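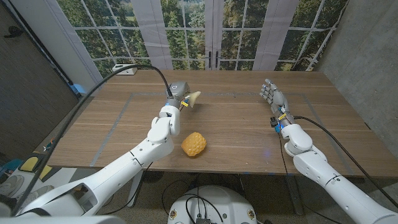

Open call for Murkcombe winter show runs to the end of September

Artists have until the end of September to put work forward for the winter show at the Triltari gallery in Murkcombe. Entries opened this week and can be made online or by filling in a paper form at the gallery desk.

The show is open to anyone over 16 living or working in the county. Painting, print, drawing, textiles, ceramics and small sculpture are all accepted. Photography is back this year after being left out of the last show, when the upstairs room was closed for repairs to the ceiling.

Each artist can send in up to three pieces. The first costs £14 to enter and the other two are £11 each. Fees are not returned if a piece is turned down, but artists who are not picked will still get two free tickets to the opening night.

Ankit Kashyap, who took over as the gallery's exhibitions manager in the spring, said he wanted to see more people entering for the first time.

"We get strong work from the same names every year and I'm glad of it," he said. "But there are people in this town painting in their kitchens who have never shown anything. I'd like some of them on the wall."

Wall pieces must be framed or ready to hang, with D-rings and cord already fitted. The gallery will not take clip frames. Sculpture and ceramics should be light enough for one person to lift, and anything that needs power has to be agreed with staff before it is entered.

The main award, the Prajapati Prize, is worth £1000 and goes to the piece the judges rate highest in any medium. A second award of £500 is paid for by the framing shop Futska and is kept for an artist who has not sold work through a gallery before. Visitors will also vote for their favourite - the winner of that vote gets a week's use of the ground floor room for a show of their own next summer.

Triltari takes a quarter of the price on anything sold, the same as last year. Artists set their own prices and can mark a piece as not for sale, although the gallery asks that at least one of the three can be bought.

Selected artists will be told by email in October. Work can be dropped off at the side entrance in Futtle Lane between 10am and 4pm during the first week of November. The gallery does not have space to store packaging, so artists should take boxes and wrapping home with them.

There will be a drop-in evening at the gallery in mid-September, starting at 6.30pm, for anyone who wants help with the form or advice on framing and pricing. It is free and there is no need to book. Parking behind the building is limited in the evenings, but the library car park is free after 6pm.

Forms and the full rules are on the gallery website. Large-print copies can be picked up at the desk.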